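Wrapping paper or lining paper for old kitchen drawers?
Posted by Nayara Macedo

We've inherited a dresser with drawers that smell like the inside of somebody's wellington boot. I've washed them with vinegar and aired them for 48 hours, and they now smell like a boot that has eaten chips. My mother-in-law swears by lining drawers with pretty paper. My husband swears, generally. Do I stick it down or lay it loose? And does anything shift the smell? The drawers are 780 mm wide, if that matters.

Heloísa Moura
Lay it loose. I glued mine once and spent the next spring scraping it off with a fish slice. Cut a cardboard template first, and fiddle with that until it drops in flat, then draw round it on the good paper. Any old box will do. Small leafy patterns are kind to beginners as they hide a wonky cut. Stripes will tell on you. 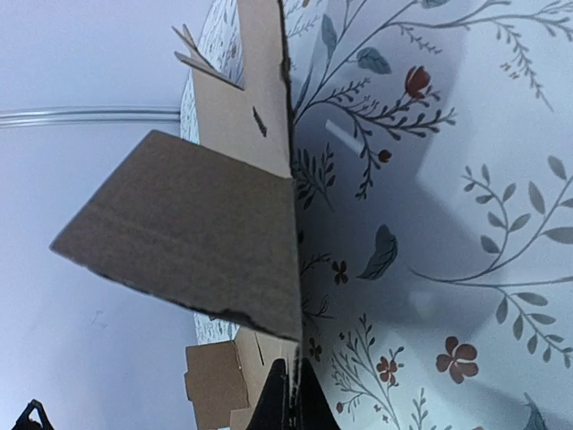
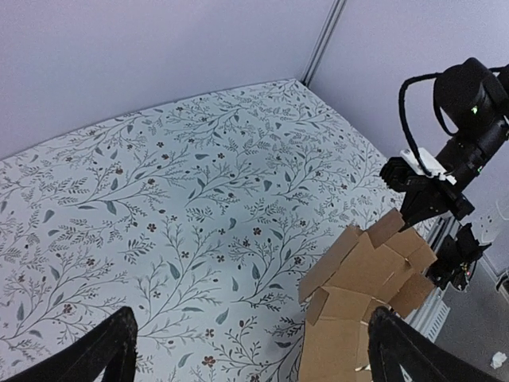
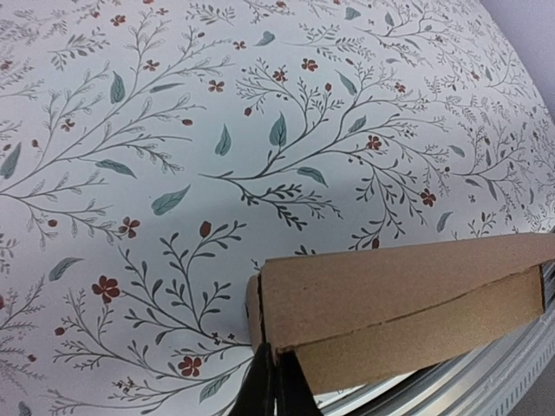
Cardboard and the sprig pattern, in all three.

Mendonça, August

For the smell, put a saucer of bicarb in each drawer, shut it, and leave it for a week. Change the bicarb if it clumps. If you can still smell boot, the bare wood wants a coat of shellac on the inside, and you line it after that has gone properly hard. Don't varnish the runners. I did, and that drawer is now decorative.

Volodymyr Lysenko
What she said, but 780 is wider than a lot of gift wrap, so measure the roll before you fall in love with it. If you have to join two pieces, put the overlap at the back under the tea towels.

Aparecida Bragança
just put soap in it

Nayara Macedo
Thanks all. Bicarb is in. Two drawers improved, the third has opinions. I'm off to price up shellac.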